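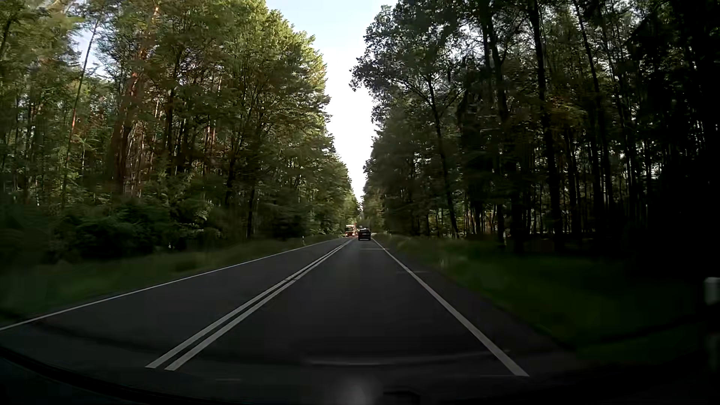

The forest road to Grendlow

I had to take a chest of drawers over to Joonas Heiskanen in Grendlow, so I left after breakfast and went the old way, through the woods. The bypass from Harries is quicker on paper. I have never liked it much, and the last time I used it I spent most of the journey behind roadworks.

The woodland stretch starts a few miles after Dutdale. It is one lane each way with trees on both sides, and there is a long straight with a double white line where you simply stay where you are in the queue. I sat well back from a dark car and left it at that. Lorries use the road too, coming the other way, and with a load in the back I prefer to keep my speed down and my distance up.

The leaves were part of the way to turning. Plenty of green left, but a lot of it had gone olive, and the tops were yellower where the light got to them. I would guess another fortnight before it looks properly like autumn. Last October I left it too late and most of them were down.

The surface is better than I remember. It used to be badly patched near the turning for Sulano, and I had wrapped the drawers in two blankets with that in mind. They didn't shift at all. It took me 72 minutes door to door, with one stop to check the straps.

If you are going that way, fill up in Dutdale. The garage at the Sulano turning has closed, and the next one is on the far side of Grendlow. There is a lay-by after the woods with room for a few cars, and a path from it down to the stream. I didn't walk it this time.

Joonas had soup on when I arrived – leek and potato – and we got the chest up the stairs with the drawers out. One runner needs gluing. He paid me back for the fuel and gave me a box of cooking apples, 17 of them, which are now on the kitchen floor waiting for me to do something about them.

I came home by the same road at four o'clock. Next trip is the bookcase, if it fits.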